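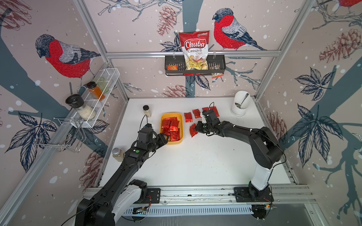 Snack Tray Guidance, Staff Kitchens (1/7)
Facilities Services at Grenerdale has updated its guidance on individually wrapped snacks. The guidance applies to the staff kitchens at Idolham and Oakley. Posts in this thread replace the notice issued in November.

(2/7)
Red packets are to be kept in the yellow tray. The tray belongs on the white table, left of center. Please do not move it to the counter or carry it to a meeting room. Meeting rooms have their own supply, which is ordered separately on extension 619.

(3/7)
Packets found on the tabletop should be returned to the tray before the table is used for anything else. They may be stacked. Torn or open packets are to be thrown away and may not be put back with the others.
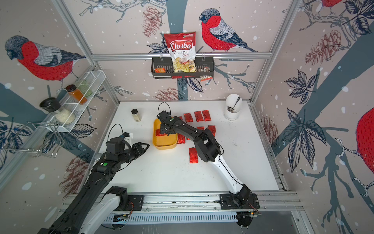
Guidance last changed: 26 February 2018

(4/7)
Larger bags, such as the Chuba Cassava Chips, stand upright in the black wire basket on the back wall. The basket hangs from the rail on hooks and should not be used for jars, bottles or anything heavy. Opened bags must be closed with a clip and labeled with the name of the kitchen.

(5/7)
Spice jars remain on the table with their lids on. The spoon goes back in the white holder at the rear once it has been washed and dried. Staff who bring spices from home are asked to take them away at the end of the week. Questions about allergens should be sent to Mechthild Rüegg before a new product is put out.

(6/7)
When restocking, lay the packets out on the table beside the tray, check the wrappers and the dates, and then fill the tray. Kitchens may hold up to 200 packets in the cupboard. Further stock is kept at the Oakley storeroom and is released by Dennis Mottram on written request. Requests received after noon are filled the next working day. 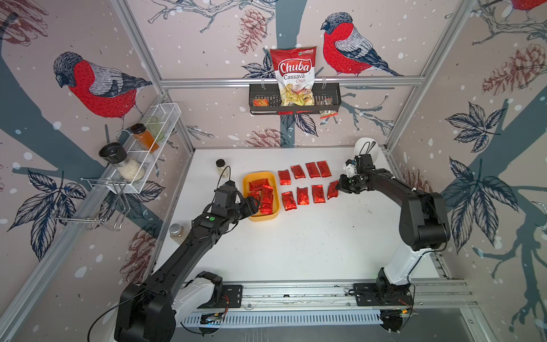
Red packets in the tray and in two rows on the table beside it.

(7/7)
Kenna Ogilvie is the contact for the Idolham kitchen and Urs Kuster for the Oakley kitchen. Comments on this guidance may be left as a reply to this thread or sent to Facilities Services by internal mail. The printed version for kitchen doors is available from the Oakley front desk.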